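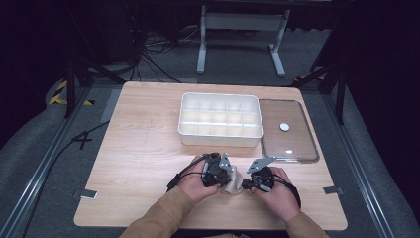
Octobre, 18 h 40

La deuxième phase de la campagne Ollum s'est achevée cet après-midi. Il convient de consigner l'état des travaux avant la réunion de demain avec Pindham.

Nous disposons désormais de 487 démonstrations de manipulation de textiles souples, recueillies au moyen des pinces tenues à la main. Après relecture, 39 ont été écartées, pour la plupart en raison d'un décalage entre les deux flux de position. Le protocole prévoyait un taux de rejet plus élevé. La correction d'horloge introduite le mois dernier y est sans doute pour beaucoup, mais je m'abstiendrai de l'écrire dans le rapport tant que la comparaison n'aura pas été refaite sur les anciennes séries.

La question de méthode demeure la segmentation. Pour un objet rigide, la fermeture des mors fournit un repère commode. Pour un tissu, elle ne suffit pas : l'opérateur reprend sa prise, tend l'étoffe, la relâche, et deux annotateurs placent rarement la frontière au même instant. Sur les séquences à deux mains, l'écart atteint parfois près de 20 images. J'ai proposé de définir chaque segment par la main qui porte la charge, et non plus par le premier contact. L'équipe Hopkin n'y est pas opposée, mais demande un essai en double annotation sur 100 séquences avant toute modification du guide.

Premier entraînement lancé à midi sur les données retenues. La courbe de perte est régulière, ce qui ne renseigne guère sur la tenue de la politique en exécution. Le précédent modèle paraissait lui aussi satisfaisant à ce stade — il échouait ensuite dès que le pli initial s'éloignait des configurations connues. L'évaluation sur le bras Plutent devra donc comporter des états de départ tirés au sort, décision que j'aurais souhaité voir arrêtée plus tôt.

À vérifier demain matin : la version du fichier d'étalonnage jointe à la livraison, deux numéros de révision circulant actuellement. Relire également le paragraphe relatif aux opérateurs gauchers, dont la rédaction reste ambiguë.

Sauvegarde des données brutes en cours au moment où j'écris.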